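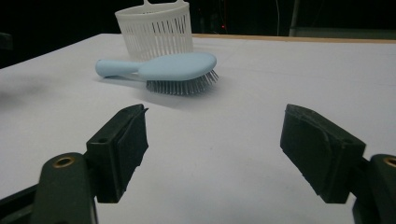 Small Baskets for Shared Bathroom Shelves
Project report, Product Design Workshop, Tralteo College
Group 4

1. Background

Students in the Ukell residence share one bathroom between six rooms. Brushes, combs and razors get left around the sinks and end up mixed together. Our project looked at whether one small basket per person would keep the shelf usable. We had a budget of 70 dollars and finished in October.

2. Choosing a basket

We compared baskets from two shops, Flulari and Du. Solid tubs were cheaper but collected water at the bottom. We settled on a round white plastic basket with openings in the side, so air can get through. It also has a handle, which matters when people carry their things back to their rooms.

The hairbrush was our hardest item. Combs and toothbrushes stand up easily in anything. A paddle brush has a wide head and a thin handle, so it is top-heavy. We used a light blue one with dark bristles for the table trials and kept it the same throughout. We tried it handle down, with the head leaning on the rim. 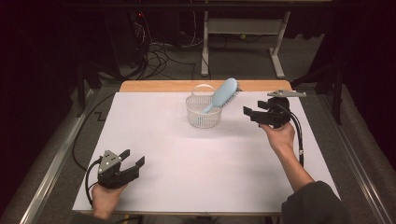 3. Shelf trial

We gave out 18 baskets and left them in use for 26 days. Residents could put in whatever they liked. At the end we handed out a short form with three questions:

Did you use the basket most days?
Did anything fall out of it?
Would you keep it?

Most people said they used it and wanted to keep it. The complaints were nearly all about long brushes. When the basket held only a brush, it felt unsteady to some residents. With a bottle or two next to the brush, they had no problem.

A few residents gave up on standing the brush in the basket and laid it on the shelf beside it.
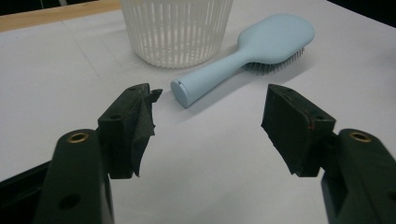

We had not planned for this, and it takes up shelf space that another basket could use. The shelf is 132 cm long, so the space runs out quickly when brushes are left lying flat.

4. What we would change

A slightly heavier base would help. We would also try a wider basket for people with big brushes, and put name labels on the rim from the first day.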